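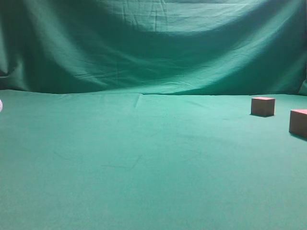

I spent most of a weekend on the cell again, and I remain unconvinced that green cloth is the cure everyone says it is. The advice going in was simple. Cover the table, hang a sheet behind it, and the vision software will stop mistaking your garage for something to pick up. The setup notes for Panon, the picking software I run, give this one short paragraph. It deserved a longer one.

My problem is the sheet at the back. It hangs loose, and every fold makes its own bright side and dark side. To me it's all green. To a color threshold it's a pale green, a middling green and something close to black, and when I open the range up wide enough to cover all of them, the shadows under the cubes go with it. Then Panon decides a cube is bigger than it is and sends the arm to the wrong spot.

I ran 19 picks with the wide setting and 14 were good. That's not a number I would brag about. With a narrower range it did worse, and I quit after 10.

The table cover gives me far less trouble. It's fuzzy and lies mostly flat, though there are old fold lines in it and a raised crease near the back. I've read that you should iron everything before you start. Fine, but the creases came back on mine the last time I moved the table, and I don't plan to own an iron for the sake of a robot.

Some things I do trust, after a lot of fiddling:

Clip the bottom of the backdrop before calibrating, then leave it alone.
Turn off auto exposure. Hala, the arm's control box, has nothing to do with this, whatever the forum tells you.
Put test pieces near the sides of the view as well as in the middle. A ball or cube that is only partly in view will show you quickly how bad the edge handling is.
Recheck the home position after touching the table. Mine was off by over 3 millimeters.

Next I want to try a painted board at the back. I expect it to have its own problems, probably glare.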